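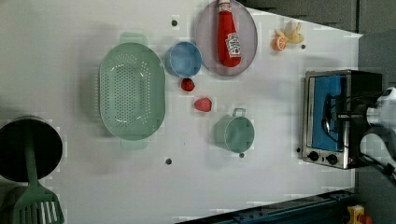
Far too much on one table, a parent told us at the Carnden open morning, and couldn't we just put out a teapot and some cake like everyone else does.

Start there. Fair point, come back to it at the end. Hello and thanks, 18 minutes, questions after, loos are past the kitchen.

So – play kitchens. Talk is for people who put the stuff out and then have to find it all again. Not selling anything. Kutora did the list of loan boxes at the back, take one, there are 300 printed so no need to share.

First bit: food and dishes together. We used to sort by type, all fruit in one basket, all pans in another. Tidy, dull. Child gets a basket of fruit and tips it out. End of game. Put strawberries next to a bowl and there's a job to do straight away. Or no job, they go in the toaster oven. Also fine.

SLOW DOWN HERE, always rush this

Sizes. Want one big thing, a couple of middling, some tiny. Colander is the big one for us. Kids love a colander – hat, boat, bath for the fruit. Get asked about small bits every time, so say it early: under-threes get the other box, strawberries and slices stay on the shelf.

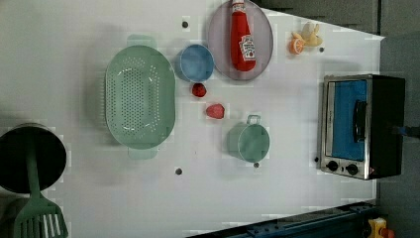

Same with the ketchup. Somebody always asks why a brand they know. Answer: they know it! It's the first thing they name. Then squeezing noises, then who's allowed it, then an argument, and you've got ten minutes of really good talk out of one bottle. Mention the Myung box here, that one has no bottles in at all and the play was much quieter. Don't overclaim, only 2 sessions.

Gaps next. Leave some table showing. If it's all covered there's nowhere to serve anything and things go on the floor. Let the pot stand on it's own. 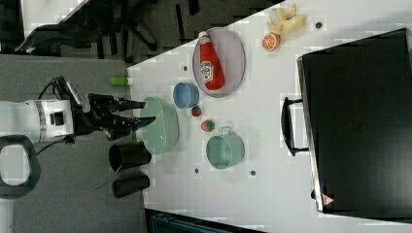

Slide 3. Strawberries between the blue bowl and the green pot, orange and banana up the far end.

Leave that up while they look. Ask: what would you move? Take three answers, no more, last time it ate half the talk.

Fruit that's open. Half an orange, peeled banana. Whole fruit tends to get carried about and posted into things, cut fruit gets given to people. My hunch, no proof, say so. 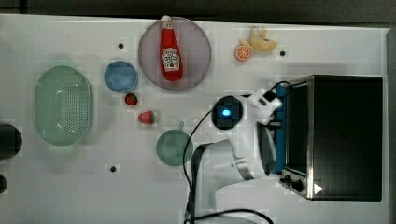
Then pans and cooking. Keep the oven to one side so there's a walk from food to heat, even a short one. Queue forms, turns happen. Check door hinges before every loan, they go first. Kasia box came back with 900 odd stickers all over the lid, tell that one if thre's time, skip if not.

Tidying up. Nest what nests, bowls into colander, food on top, bottle goes in last on its side. Lid on. Wipe down in the morning if the room's needed.

Back to the parent. Teapot and cake went out the week after, as asked. Lovely for a while. Then they came looking for the colander.

Questions. Lists at the back. Chairs need stacking by half past.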